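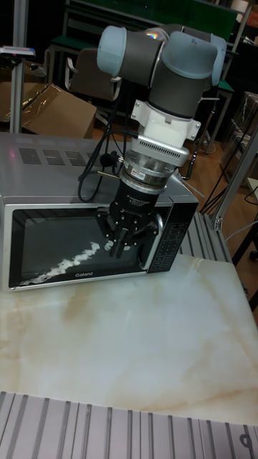
Silver microwave on the marble-patterned top

Site visit checklist before we put money into the Sustthorpe plant, with my comments. I did this one in September and I'd happily do it again!

1. Fire exits clear: yes, all 5. One had a stiff bar, so I've asked Plutine to oil it before completion.

2. Extinguishers in date: 19 checked, two overdue. Cheap to fix, but I want it done on their money (cheeky, I know).

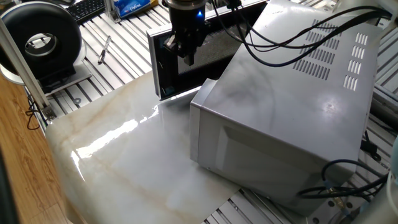
3. Electrical test records: patchy. The Cliker line is fine, the old packing hall has nothing on paper at all, and I'd hold back part of the price until it does.

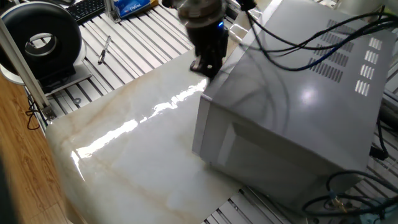 Reading time: 1 min

4. Staff training: 32 on the books, all signed off for first aid or lifting. Lovely to see.

5. Export licences: Nseir holds these, so they don't move over with the shares. Ask early – I left it late last time and it cost us weeks.

6. Insurance: still waiting on the overseas cover note. Left open.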